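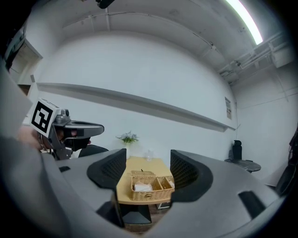

Ticket: handheld gripper pair, Clilter station
Status: open – waiting on part
Opened: 2024-07-31
Assigned: Tirta Saragih

Reported: right unit closes late. Trigger pulled, fingers lag, then snap shut. Left unit fine. Operators on the Homstead task noticed it first, picks near the end of a session mostly.

Log

Power cycled both. No change.

Swapped the batteries between units. Fault stayed with the right one, so not battery.

Checked width log against trigger log. Lag shows up in 3 of the last 20 runs, all at the start of a close. Opening is clean. Smells like friction, not firmware.

Took the shell off. Linear rail dry on one side, fine grit in the grease on the other. Wiped down, regreased with the Inden stuff, thin coat. Cycled by hand till it felt even. Better but still a slight catch near full open.

Pads checked while I was in there. Texture OK on both, no peeling. Left them alone.

Return spring looks tired next to the one from the spare unit. Ordered a new one from Cormier, they say 8 working days. Put the old one back in for now.

Reassembled. Shell screws – snug only, dont crank them, they go into plastic.

Re-zeroed the width. Fully closed first, then fully open, save. If you do it the other way round it saves garbage and wont warn you.

Tag on top: checked it was seated flat after the shell went back on. One corner had lifted a little, pressed down, new tape. Ran the tag check, pose steady on all 4 test positions.

Test session with both units, normal pace. No lag so far. Asked operators to write the run number down if it comes back.

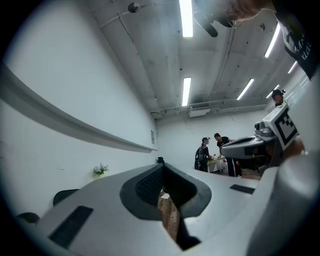
Does the width need re-zeroing again once the new spring is in?

Do it every time the shell comes off, spring or no spring. Same order, closed then open, and run the tag check afterward.

To do
– fit spring when it arrives
– check the left rail too, same age, probaly same grit
– add rail wipe to the weekly list
– order more grease before October, tube is nearly out

Leaving this open till the spring is in and a full day of runs comes back clean. TS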